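Preguntas frecuentes sobre los vasos apilables de préstamo

Ludoteca Grustlow. Página revisada en junio. Las respuestas las prepara Lanying Gu; las dudas sobre reservas las atiende Shufen Cao en el mostrador, sala 401.

¿Qué incluye el juego?

El juego básico se presta en una bolsa de tela con vasos de plástico de tres colores: rojo, azul y verde. Las piezas se pueden mezclar con las de otra bolsa igual. Un grupo de ocho vasos, con dos rojos, tres azules y tres verdes, basta para empezar a practicar torres bajas y apilados sencillos.

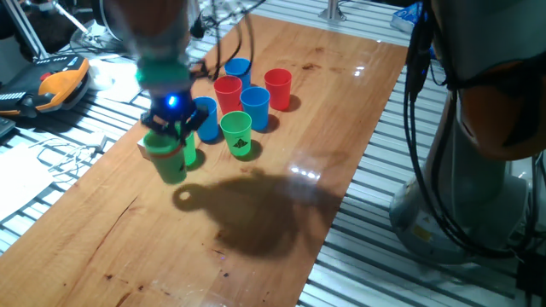 ¿Sobre qué superficie conviene usarlos?

Sobre cualquier mesa plana y estable. La madera barnizada va bien porque los vasos se deslizan sin engancharse, aunque refleja mucho las luces del techo y a algunas personas les molesta. En ese caso, cambie de lado o ponga un mantel liso. No recomendamos los manteles con relieve ni las mesas plegables ligeras, que se mueven con cada golpe.

¿Por qué tienen los vasos un agujero en el fondo?

Para que salga el aire al encajarlos y al separarlos. Sin el agujero, los vasos se quedarían pegados unos a otros cuando se apilan deprisa. Los pequeños resaltes que hay junto al agujero forman parte del molde. No hay que limarlos ni recortarlos.
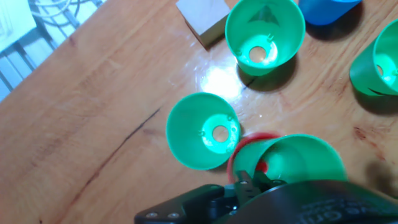 Tampoco hay que tapar el agujero con cinta, ni siquiera para usar los vasos con arena o con agua. Para eso prestamos los cubos Fiter, que van en otra caja y se reservan aparte.

¿Se colocan boca arriba o boca abajo?

Depende del ejercicio. Para levantar torres se ponen boca abajo, apoyados en el borde ancho. Para guardarlos o pasarlos de una columna a otra se encajan todos en el mismo sentido. Con niños pequeños es más fácil empezar con los vasos repartidos por la mesa, de cualquier manera, y pedirles que los enderecen antes de encajarlos.
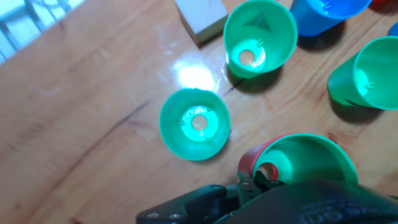 Si un vaso rueda y cae al suelo, se sigue jugando y se recoge al final. Compruebe solamente que el borde no se haya rajado. Los vasos rajados se devuelven en la misma bolsa, avisando en el mostrador; no se cobra la reposición de uno suelto.

¿A partir de qué edad se prestan?

No hay edad mínima para el préstamo, que siempre va a nombre de un adulto. En el taller Rungate admitimos participantes a partir de 8 años. Cada sesión dura 41 minutos, con una pausa, y el grupo es de 15 personas como máximo.

¿Para qué sirve el taco de madera?

Es una marca de posición. Se coloca en la mesa para señalar dónde empieza o termina la columna, y también puede servir de separador entre dos jugadores. No entra en las torres.

¿Hay que ordenar los colores?

Para jugar, no, salvo que lo pida la ficha del ejercicio. Para devolverlos, tampoco. Pueden venir encajados con los colores alternos, siempre que quepan en la bolsa sin forzar el cierre. Al unir dos columnas, acerque la de arriba en vertical y suéltela cuando esté casi encima de la otra.

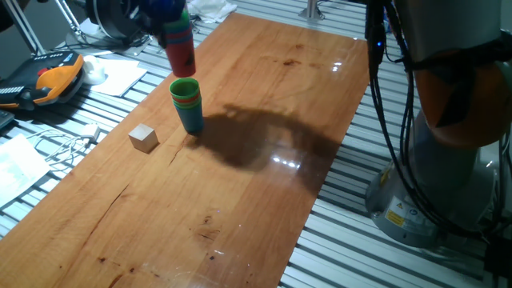
Una columna de vasos encajados sobre otra, con el taco de madera a un lado.

¿Cómo se lavan?

A mano, con agua templada y jabón neutro. Se dejan escurrir separados y se guardan secos. El lavavajillas los deforma y después no encajan bien.

¿Puedo ampliar el préstamo?

Sí, una vez, si no hay reservas pendientes. Pídalo en el mostrador antes de la fecha de devolución. Los juegos del fondo Căpraru solo se usan en sala y no admiten préstamo a domicilio.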